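4. What the tip counts do and do not show

Figure 1. Floor cleaning with a mop.
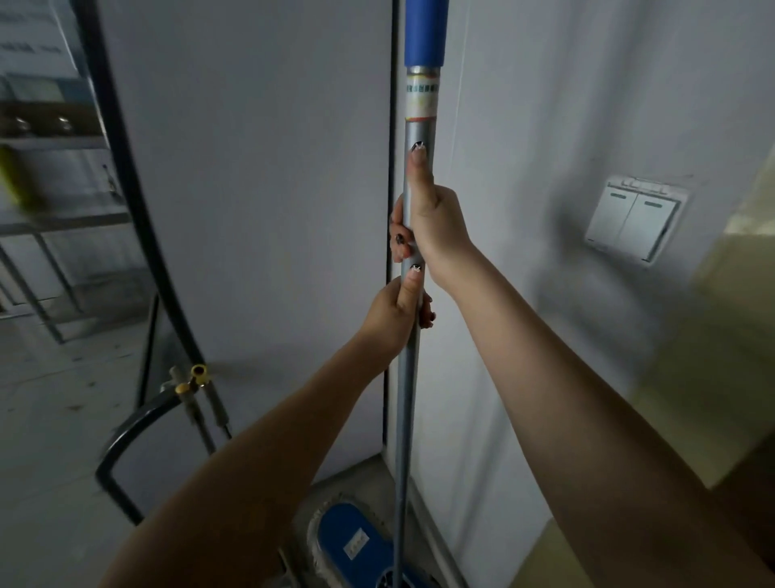 Amber Verbruggen objected to our first draft on the grounds that we were grading a burglary program by the wrong yardstick. In her view the Vidal training was never meant to catch burglars. It was meant to get night workers talking to the police at all, and a rise in calls was therefore the result, with no need to look past it. We take the objection seriously, and the rest of this section is in part a reply to it. But the city of Sundilstead did not pay for more calls. The funding request promised fewer break-ins at commercial buildings after dark, and that is the claim we tested.

4.1 The headline number

Over the 10 months of the program, people who had taken the training sent in 3,798 reports of suspicious activity. The figure appears on the first page of the city's own summary, where it is called proof of success. It is a large number for a place the size of Sundilstead, and we do not dispute the count. We went through the call log and it holds up.

What the count means is another matter. A report was logged each time a worker called the line, sent a text, or filled in the form on the phone app built by Skadidby. If a janitor called about a van in a loading bay and then texted a plate number a few minutes later, two reports went in the log. The same van seen by two people made two more. The app also saved a report each time a user reopened an old one to fix a spelling mistake. Skadidby told us this was by design, so that no detail would be lost. That may be a good reason to build an app this way, but it makes a poor basis for counting.

We tried to merge the repeats by hand and gave up on a firm total. Many entries had no address, or had only the name of a building that several firms in town share. Anyone who quotes the raw number as a count of separate events is saying more than the log can bear.

4.2 A closer look at 100 reports

We drew 100 reports at random and asked the police records office to trace each one. We wanted to know whether an officer went out, whether a crime was found, and whether an arrest followed that would not have happened without the call.

Only 6 of the reports could be tied to a crime of any kind. Most of the others ended with a note such as "gone on arrival" or "employee, no action." A fair share had no closing note, and we cannot tell whether an officer was sent. We left those in the sample. Dropping them would have made the program look better for no reason other than poor record keeping.

It would be easy to make too much of this as well. A person who leaves when a patrol car turns the corner may have been about to force a door, or may have been waiting for a ride. "Gone on arrival" fits both. Supporters of the program count these cases as burglaries prevented, and critics count them as wasted trips. We see no honest way to do either with the records as they stand.

4.3 Did break-ins fall?

Reported commercial burglaries in Sundilstead did go down while the training was running. They also went down in Nikport, which had no such program, has a similar mix of offices and warehouses, and shares a highway exit with its neighbor. The two lines track each other closely. Both start to dip in September, before the first Vidal class had been held in either the downtown offices or the warehouse district.

One answer we have heard is that burglars read the local news, learned that the training was coming, and stayed away from the whole area. This would explain the early drop and the drop in Nikport in one stroke. It would also explain nearly anything else. Had burglaries gone up in Nikport, we would no doubt have been told that the thieves had moved there. A theory that is helped by either result has not been tested by ours.

A second answer is that more reporting hides a real fall, as crimes that once went unreported now show up in the figures. We think this is a fair point for thefts from cars and for vandalism. It is weaker for break-ins at businesses, where the owner usually needs a police report to file an insurance claim and has reason to call with or without a trained cleaner on the premises.

4.4 What the classes taught

We sat in on classes at both ends of the program. The first half dealt with personal safety, keys, and door alarms. The teaching was clear and the workers asked good questions, many of them about who would pay for their time if they had to stay and give a statement. They did not get an answer.

The second half was a slide list of warning signs. It included people who walk slowly, people who walk fast, people who look at cameras, and people who seem to avoid looking at cameras. No source was given for the list. When we asked for one, we were sent to an older slide deck with the same list in a different order. We found no study behind either version.

The lack of a source matters, as a false report has a cost to someone. Several entries in our sample concern people who were at their own place of work. One man was reported on different nights by different callers while he restocked vending machines. Nothing in the program tracks harm of this kind, and we suspect it would not have come up if we had not read the notes line by line.

4.5 Limits

Our sample is small, and a different draw might have turned up more crimes or none. Nikport is one town and a rough match at best. We were not given names of callers, so we could not ask what they saw or whether they would call again. Verbruggen may well be right that trust between night workers and the police improved. Nobody measured it before the classes began, and a survey taken now could not tell us where it started.

Comments

Emiliano Ponce: I took the class. The part on door alarms was worth the evening. The list of signs described half the people I work with.

nightdesk: You compare one town with one other town and then complain about weak evidence. Bit rich.

R. in Nikport: Is the merged log going to be posted, even the partial one? I'd like to see how the same-van reports were handled.

Contact the authors | Copyright, all rights reserved | Back to top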